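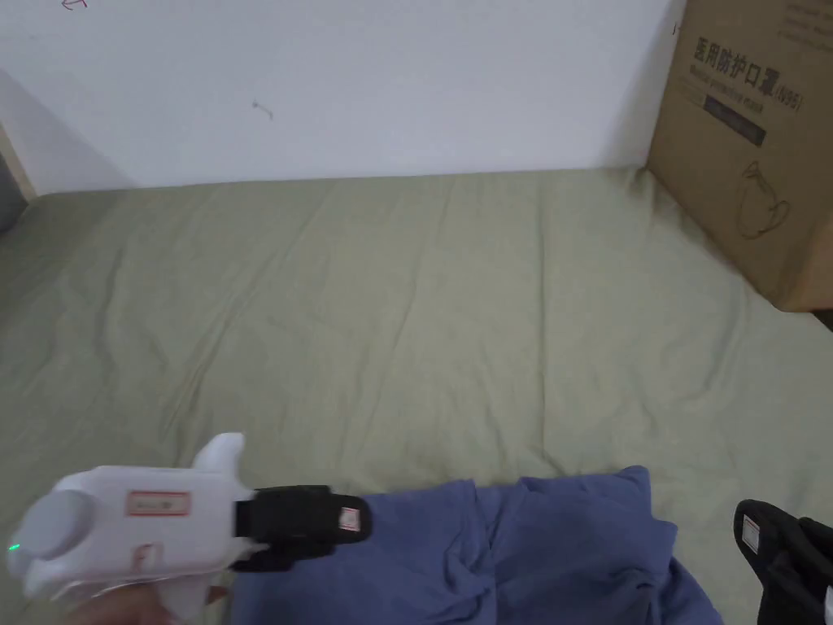

Why do textbooks on home care start with the bed?

A bed is the biggest flat surface most people own, and in a small home it gets used for nearly everything. Learn to clear it, strip it and make it well and you have already practiced most of the skills in this book.

CHAPTER 2
The Bed as a Work Surface

Think about the last time you came home with your arms full. Where did the bags go? If you live in one room, or share one, there's a good chance they landed on the bed. Coats go there, clean laundry goes there, and so do parcels, schoolbooks and the box of supplies you meant to put in a closet. A cardboard box set down on a green sheet against the wall looks like such a small thing! But it is a household decision waiting to be made, and those decisions are what this chapter is about.

When Rutilio Salinas taught the first evening course at Otholm, he asked his students to write down everything that touched their beds between breakfast and bedtime. He expected short lists. One student handed in 34 items, among them a bicycle pump and a bag of onions, and the class spent the whole session happily arguing over where each one should have gone instead. We still use that exercise, and you will find it at the end of Section 2.1.

Boxes deserve a closer look, and they get one in Section 2.2. Shipping cartons pick up dust and grit from floors, trucks and warehouse shelves, and the bottom of a carton is usually the dirtiest part. Put one on a sheet and some of that dirt can stay behind. Medical supplies raise a second question. Masks, gloves and dressings keep best somewhere dry and shaded, in their own packaging, with the printed side facing out so that anyone in the home can find them in a hurry. A box marked N95 should be readable from the doorway, even by a person who has never opened your closet before.

Then comes the sheet itself, and this is where the chapter gets really fun. Why does one sheet lie smooth while another gathers into long diagonal folds? Fabric weight has a part in it, and so do the depth of the pocket, the age of the elastic and the way you pull. Most of us tug from whichever corner is nearest. Braulio Ayala, who ran the linen room at the Grutitz guesthouse for many years, taught his staff to fasten opposite corners first and then smooth outward from the middle with flat hands. Try it tonight. You can feel the difference under your palms.

We finish with the wall beside the bed, an easy place to forget. Small scuffs and pen marks collect at pillow height, and plain white paint shows every one of them. Section 2.4 covers which marks to try with a damp cloth and which to leave until you repaint.

Before you read on, gather these:
one fitted sheet, any size
a soft cloth and a bowl of water
an empty carton
your notebook

Words to know: fitted sheet, pocket depth, corrugated, matte paint, staging area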